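Grovadlow Household Set — collection rules and data card

Version 3 of this card, 2019-01-04. Maintained by the Baert working group on hand-held collection.

About this card

This card explains how the recordings in the Grovadlow set were made and which rules the operators followed. It is written for people who want to train on the data and also for people who want to add their own recordings to it. If you only want the download and the loader, go to the section Files.

The set contains 1,737 accepted episodes of tidying tasks. All of them were recorded with hand-held grippers, two per operator, one in each hand. No robot was used during recording. The policy is later run on the Roten arm pair, so each rule below exists in order that the human motion stays inside what those arms are able to do.

Scope

Tasks are: put an item on a shelf, take an item from a shelf, pair items, close and open doors. Items are soft household things such as slippers, towels and folded shirts. Glass, liquids and knives are outside the scope and will be rejected in review.

Rules for the station

1. Doors that are not part of the task stay fully open during the whole episode. A half-open door hides the shelf from one wrist camera and the two views then disagree.

2. The item starts on the floor or on a shelf, never in the hand of the operator. Turn the item between episodes, so that the opening does not always point to the same side.

3. Leave the stickers on the cabinet where they are. They give the tracking some texture on surfaces which are otherwise plain white. If one falls off, write it in the session log and do not replace it in the middle of a session.

4. Cables run from the top of the tool and must hang free. Before each episode, lift both tools to the height of the upper shelf and check that no loop pulls on a door.

5. Markers on the fingers must be clean and flat. A marker with a lifted corner gives a wrong finger opening, and this error is difficult to see later.

Rules for the operator

Hold the tool by the grip only. Do not help with a free finger, even when the item slides. Episodes in which the bare hand touches the item are marked "assisted" and do not enter the training split.

Move at a calm speed. The limit is 400 mm per second at the fingertip, and the loader removes the episodes that go above it for more than a short moment.

When both tools work at the same station, one of them leads. The second tool waits in the open position and must not cross in front of the first one. We had many near contacts in the October sessions before this rule was written, mostly at the lower shelf — there the space between the doors is narrow for two forearms.

With slippers, approach with the fingers open, one on each side of the item, and close only when both fingers are past the edge of it. The orange ridged padding holds fuzzy material well but it also collects fibers. Brush it after every 80 episodes.
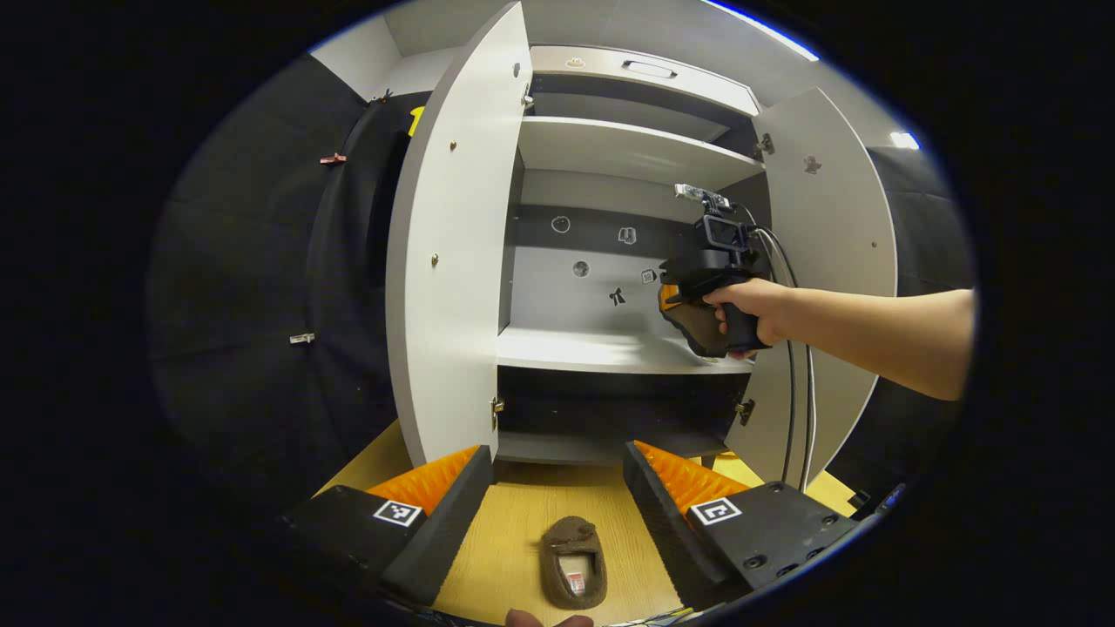

Review and rejection

Every episode is watched once by a person who did not record it. The reviewer may choose accept, assisted or reject, and must give a reason for reject. Accepted reasons are: tracking lost, speed, crossing tools, item outside scope, face visible. "Looks strange" is not a reason, please write what is strange.

Some 800 episodes were rejected under version 2 of the rules. They are kept in a separate folder for people who study failures and they are not counted in the total above.

Privacy

Hands and forearms are visible in many recordings. Faces are not allowed. Operators remove rings and watches, and cover tattoos if they wish. An operator can ask for removal of her or his episodes at any time.

Files

episodes/ — one folder per episode, with both wrist videos and the finger opening
logs/ — session logs as plain text
splits/ — train, validation and assisted
surum/ — the loader, which needs Surum 0.4 or newer

Known problems

The lower compartment of the cabinet is dark in most sessions. Depth values there should not be trusted.

Finger opening is missing for the first frames of some episodes. The loader fills them with the first valid value.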